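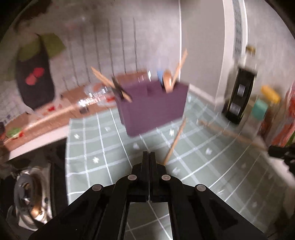 A visit to Sobczak's open day at Dradenton

I went to the Sobczak open day at Dradenton with low expectations and a packed lunch, and I was right about one of them. The invitation promised "a full day of practical automation" and the building is an old seed warehouse with a new front door. Doors at 9.30, coffee from a machine that wanted a card, and a queue to have your name spelled wrong on a sticker.

What I'd come for was Plollow. If you haven't run into the leaflets, Plollow is a kit and a subscription sold as one thing. You get a pair of hand-held two-finger grippers with a camera on each, you do ordinary jobs with them (tidying, sorting, putting things in other things), and the recordings are turned into training material for a robot arm you may or may not own yet. Sobczak sell it, Farby do the processing, and you pay both.

The kitchen corner

Each stand had a household job on the go. The one I spent longest at was chopsticks and spoons into a purple holder, on a green checked cloth next to a hob. I liked that they'd left bottles and packets at the side of the cloth. Most demos I've been to take place on a bare white bench, where any fool could find the spoon.

Kazimiera Michalski was running that corner and she was straight with people, which I can't say for the man on the pricing desk. I asked her how long before someone new is any good with the grippers. She said most people are tidy after an hour and bored after two, and that the boredom shows up in the recordings. I wrote that down because it isn't in the leaflet.

The leaflet says 646 recordings make up a "starter skill". I asked whether that meant one holder on one cloth, or spoons in general. The answer from the desk was that it "depends on the deployment context". Kazimiera's answer was that if you change the cloth you should record some more. How many more, she didn't know, and she said so.
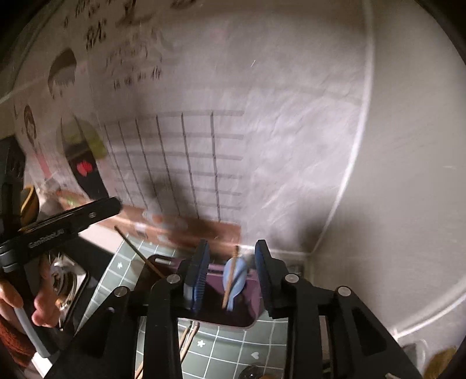 Page last changed: June, 4.15 pm (prices section corrected)

Thin sticks are a decent test for fingers like these. The pads are blue and ribbed on the inside, and a chopstick doesn't give them much to hold. A spoon standing in the bin with its bowl up is kinder, though you still have to come in over the rim with the jaws open and pick your side. With a stick crossing right in front of it, I'd want to see an arm try that, and not just a person.

Which brings me to my main complaint. In the whole of the morning I did not see a robot arm do any of these jobs by itself. There was a film of one. The film had music on it and a cut every few seconds, and when I asked for an unedited run I was told it could be arranged for "qualified customers". I asked what the success rate was and got 87 per cent. Of what? Picks, or whole jobs finished? The desk thought picks. If it takes several picks to clear a table then 87 is a long way short of a cleared table, and I would have hoped the people selling it had done that sum.

Trying it

Visitors could have a go after lunch. I had the grippers for around 65 minutes, on and off, mostly moving wooden blocks at the next stand along. Fair is fair: they are nicely made. The squeeze is light, the fingers close evenly and I didn't drop much once I'd stopped trying to hurry. My wrists knew about it by the end. Lucienne Guérin, who was over from a packing firm and had the pair opposite mine, has small hands and found the grip too thick. She asked for a smaller size and there isn't one.

You also have to learn to work where the camera can see, so you end up holding your elbows out like a chicken. It's a funny way to put a spoon away. I'd want to know what that does to the recordings if half your staff do it and the other half don't.

Prices and small print

I first put down that processing was included for a year. It's for 2 months, and then it's monthly. You can keep your raw recordings if you leave, but whatever has been trained from them stays with Farby unless you buy it out. The buy-out price was "on request", so I requested it and am still waiting.

Would I buy it? Not on this showing. I'd hire a pair for a month if they offered hire, which they don't. If you go to the next one, ask for the unedited run early, before the desk gets busy, and bring your own spoons. Parking is at the back and the sandwiches were gone by 12.40.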